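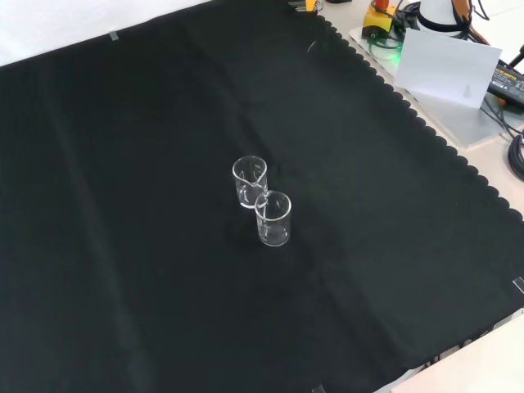 Quick one tonight, dinner's in the oven and I've got until the timer goes.

So the car has gone. Sold, in May, to a man who drove it off with my good umbrella still in the boot. Several of you asked how the bus is going and I said I'd write something up and then didn't, for weeks. Sorry. Been on the bus.

The route is the 44, Kiltanstead to Warnlow and back, run by Rolance, who also do the school contract and you can tell, there's chewing gum older than some of the pupils. Timetable says every half hour. What you get is two together and then a long think. In the morning it's not bad. The 7.10 is nearly always there when it should be, the driver has the radio on low, people sit in the same places. I have a place now. Left side, over the wheel, where your knees go up a bit but the heater works.

Going home is another matter. The stop at the Warnlow end is opposite the tyre place and has no shelter, only a pole and a bin. If it rains you stand in the tyre place's doorway and they're decent about it until they want to lock up. I've had two proper soakings. Bought a longer coat. Coat is now a pain on the bus becuase it's huge and you sit on other people's bit of seat with it.

Things I didn't expect to miss: the boot. Just having a boot. I used to keep half my life in there, spare shoes, a blanket, bags of compost I'd meant to take out in spring. Now everything I need for the day I carry, and if I buy potatoes I have to think about potatoes. Whole Saturday shop has turned into little shops all week. More expensive? Bit. I also throw less away, so maybe it comes out even, haven't worked it out.

Things I don't miss: parking. Warnlow multi-storey, the barrier that wouldn't read your ticket, going round and round on level three behind someone with their indicator on. Don't miss the MOT, don't miss the noise it made over 40 that two garages said they couldn't hear.

Money, as that's what most people ask. Rolance weekly ticket, which I buy on my phone, and the phone has to have battery at 7.10 in the morning and then again at the other end of the day. Ask me how I learned. The driver let me on anyway, the first time. Second time it was a different driver. Bought a paper single and sulked upstairs. It's still a lot less than petrol and insurance, and I'm not going to put my insurance quote on the internet but it had gone up again and that was the thing that did it really. Opened the letter, put it down, made tea, rang the garage.

Reading! I read on the bus! That's the big one. Thirty-five minutes each way if the roundabout's behaving. Finished a whole Russian novel that had been on the shelf since I moved here. Then a thing about eels. I was always going to read more "when things calm down" and it needed somebody else to do the driving. Can't read upstairs at the back though, the bends after the garden centre turn my stomach.

Also you hear things. I know a lot about a hip operation. I know somebody's daughter is marrying a man with a boat, and the boat is the problem. I missed my stop over the boat.
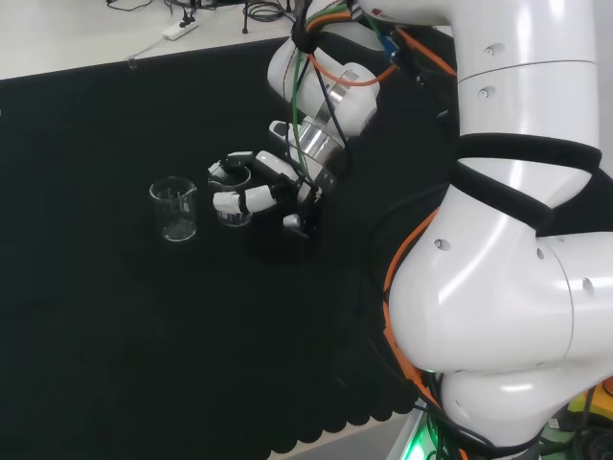 Paavo Vainio wrote under my last post that I'd be back in a car by November, he gave up his for a year and it was the dark mornings that finished him, standing at an unlit stop waving his phone about so the bus would see him. He says get a reflective strip for the bag and a proper hat and don't trust the app after the clocks change.

Fair enough Paavo. I have ordered the strip. I already own a hat. The app I've never trusted, it shows buses that don't exist and hides the ones that do. One evening it had mine arriving in 2 minutes for a very long time. We all stood there looking at our phones saying 2 and then a woman with a pushchair said "well I'm walking" and half of us went with her.

Which was rather nice? It's about 20 minutes on foot from there to the Peñalver, which I'd driven past for years and never gone in. I'd thought it was a solicitors. It's a café. They do a potato omelette, cold, thick slices, with bread, and they're open until six, and now on the bad evenings I walk that far and pick up the bus from the stop outside, which has a shelter AND a bench. So that's my tip if you're on this route. Walk to the Peñalver.

Hills. Forgot to say hills. I'm at the top of Kiltanstead and the bus drops you at the bottom, by the church, so every day finishes with the hill. First couple of weeks I stopped halfway and pretended to look at a garden. There's a good garden halfway, as it happens, very tidy beans. Now I go straight up, mostly. Knees complained and then stopped complaining. My mum says I look less grey, thanks mum.

She's the one part I haven't solved. She's out past the reservoir and nothing goes there after lunch. When I had the car I'd nip over for an hour in the evening, change a bulb, eat her biscuits. Now it's the 92 to the crossroads and then her neighbour has to fetch me, so I go less often and stay longer. She says she likes it better that I stay for lunch. I think she'd also like the bulb changed the week it goes. I've looked at taxis and it's a silly amount. I've looked at an electric bike and that's a sillier amount but only once. Anybody got one? Are they as heavy as they look? I'd have to get it up three steps and through a narrow hall, and I'd want to do the reservoir road in one go without pushing.

Lifts as well. You have to get good at accepting lifts. I'm terrible at it, I say oh no I'm fine, and then I'm walking along a verge in the dark with a cake. Working on it.

Anyway would I do it again, yes I think so. Wouldn't have if I still had the old job with the late finishes. Wouldn't tell my mum's neighbour to do it, he's over 70 and miles from anything and he fetches half the village in that car. It suits me at the moment. Ask me in Febuary.

Next post is supposed to be the curtains, which are still in a bag. If anyone knows how to take up lined ones without doing the lining separately please say so before I cut anything.

Timer's going. It's a fish pie.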